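Print this release | E-mail this release

September — posted by the Gurnetti press desk

GURNETTI AND HOSODA OPEN A SHARED LIBRARY OF ROBOT WRITING LESSONS

Gurnetti, together with our good friends at Hosoda, is very happy to share the first 176 recorded lessons from Grastavier, our project to help two-armed robots learn small household and classroom jobs by example. We started with a marker and a little whiteboard — everyone who visits the lab wants to pick up the marker, so it seemed only fair to let the robots have a turn.

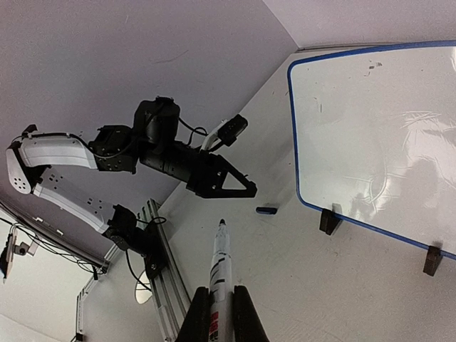
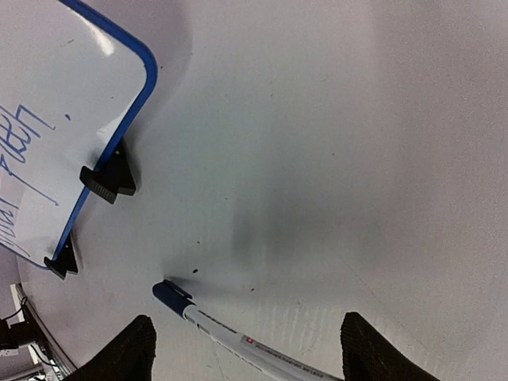 Wrist camera views of the marker and the blue-framed whiteboard.

Tomomi Sugiyama
Demonstration Lead, Grastavier

Each lesson is guided by a person from start to finish, and the cameras and the arm positions are recorded together so that the learning system can study both. Our operators, Adom Asante and Chaiwat Kaewsai, have been wonderfully patient about it, and they move the board and the marker between lessons so that no two begin quite alike. We keep the clumsy attempts too, with a note on each one — they are often the ones our software team asks for first.

Another 80 lessons are being checked now and will join the library once they have been labeled. Schools and small labs that would like a copy are warmly invited to write to us.

Contact: Kenta Ichikawa, Gurnetti Press Desk | © Gurnetti | Back to top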